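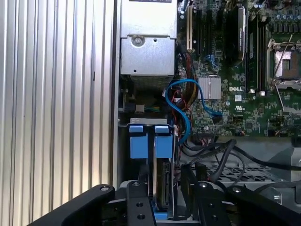
Visit to Furik, 24 Jun 2022

Zawadi Khaemba and I went to see a disassembly cell before January's budget round. The job on show was a Dell desktop with its side open. Furik quoted 43 weeks' delivery — too long for us. Jaunzems can do it sooner but charges extra for spare fingers.

Handling the blue plastic parts matters most for our costing, as we have 1350 old desktops in storage.

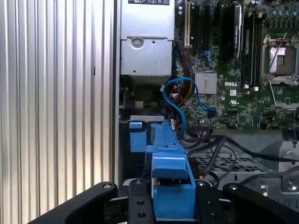
Still to price

Bench, guarding, training for 2 staff and freight to Keltau.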